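The ferry from Hukumholm had left by the time Vilho Koskela found his brother-in-law's keys, so he had the evening in the apartment whether he wanted it or not. He ate two boiled eggs standing up. Then he started on the clothes.

Tapio Niskanen had lived there 19 years and paid 486 a month for most of them, to a landlord named Rissanen who sent letters but never came. Now Tapio was in the hospital at Jaltonel with a new hip, and his daughter wanted him on the ground floor somewhere. She had asked Vilho to get the laundry sorted before the movers did it their own way.

"Don't throw out anything black," Tapio said on the phone. "I need black for the choir."

"It's all black."

"There's a yellow one."

"Do you want the yellow one?"

Tapio thought about it. A cart went by on his end, and somebody laughed. "Your sister bought that," he said.

Vilho said he would keep it. He put the phone in his shirt pocket without hanging up and went on working. After a while he heard Tapio ask the nurse what day it was, and she said Wednesday.

The basket went on the little blue chair by the door, where he wouldn't have to bend. The shoes could wait. There were too many of them, and he didn't know which ones Tapio could still get his feet into – or would want to.
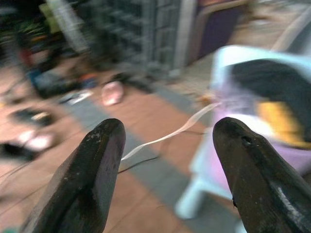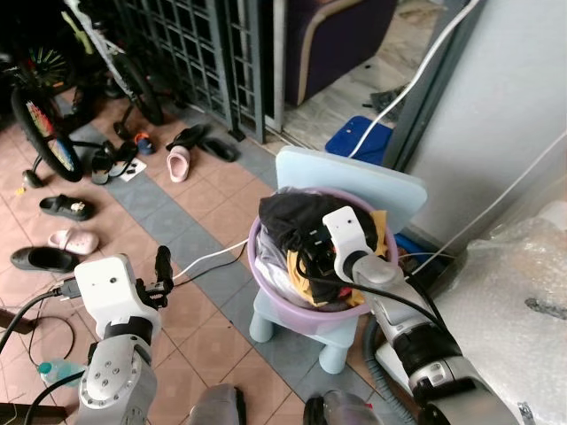
At nine he remembered the phone and took it out. The line was still open.

"Are you there?" he said.

"I'm here," said Tapio. "You hum when you fold."

"I don't."

"You did the Jinik song. The whole thing, twice."

Vilho sat down on the edge of the bed. He hadn't sung that since the December they buried her, and he told Tapio he must have picked it up from the radio. Tapio said that was probably it. Then he asked if the kitchen window was shut, and Vilho went to look.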